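Learning from Demonstration, Handout 4
Gathering your examples

By now most of you have read the two short papers and are itching to train something, and I'm delighted! But a policy can only learn from what we put in front of it, and for the next two weeks what we put in front of it will come from you, sitting in the operator's chair, doing a small tabletop job over and over until you could do it in your sleep. I want to spend this handout on how to do that well, as I have watched a good many teams rush through it and then spend the rest of the term wondering why their loss curve looks lovely and their robot does nothing useful.

First, some words we'll be using. An episode is one attempt at the task, from the moment you press record to the moment you press stop. A session is a run of episodes by one operator with one setup. The set is everything you hand in. Last year's set for the Ometti task had 1,749 episodes in it when collection closed, and after review we kept 1,000 for training and held out 300 more for testing. The other 449 were dropped, mostly for dull reasons (someone forgot to press stop, someone pressed it too early, the left arm had lost its connection and the operator hadn't noticed). Please don't be discouraged by this. Dropped episodes are a normal part of the work, and a team that drops none probably hasn't looked.

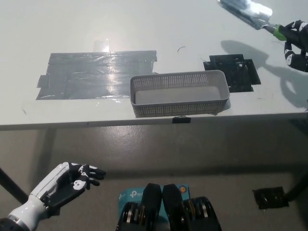
Let's talk about what the camera sees, which is all the policy will ever have to go on, apart from the joint readings. When you stand beside the robot you know far more than it does. You can lean over and peer at the far side of the table, and you remember where you left things a minute ago. The head view gives you none of that. Look at the tool in the right hand, for instance, with its flat metal blade and that bright green band near the grip. The blade catches the light, and the shadow of hand and tool together stretches over the tabletop toward the black tape. A learner may pick up on the green band, or the shine, or the shadow, and we don't get to choose which. What we can do is vary the things that shouldn't matter and keep steady the things that should, and that means changing the angle at which the tool is held and where the basket sits from one session to the next.

The same goes for tape. Gray tape and black tape on a white table make very strong landmarks, and if the basket is always in the same spot between them, your policy may learn to find the tape and ignore the basket altogether. Move it! A hand's width to the left or right is plenty to begin with, and you can get bolder as you go. Write down what you changed in the session notes, in whatever words come naturally, so long as your partner can read them.

A few habits for the operator's chair:

Begin every episode with both hands in view and still. Count to two in your head before you move.

Work at the speed you'd use if you were showing a child how to do it. Very slow episodes are full of tiny pauses, and the policy will happily learn to pause.

If you fumble and recover, keep going and mark the episode "recovered" in Trikden. We love these. In the Younis set, 497 episodes were marked that way, and they did more for the final policy than any change to the network.

If you fumble and can't recover, stop, mark it "failed" and reset. Please don't delete it yourself.

Swap operators before you get tired. Your wrists will tell you, and so will your episodes, which get sloppy well before you feel sloppy.

On review: each pair watches another pair's session in the Trikden viewer, at normal speed, all the way through. It's a little tedious, I know, and I'd bring a cup of tea. You are looking for missing frames, hands that jump, and labels that don't match what happened. Leave a note on anything odd, even if you can't say what's odd about it.

Sign up for bench time on the sheet outside the Bisania lab. Mornings fill up first. Upload your sessions before you leave the bench, and check that the episode count in Trikden matches the one on your notes page.

For next time, read the chapter on data splits and bring one episode you're unsure how to label.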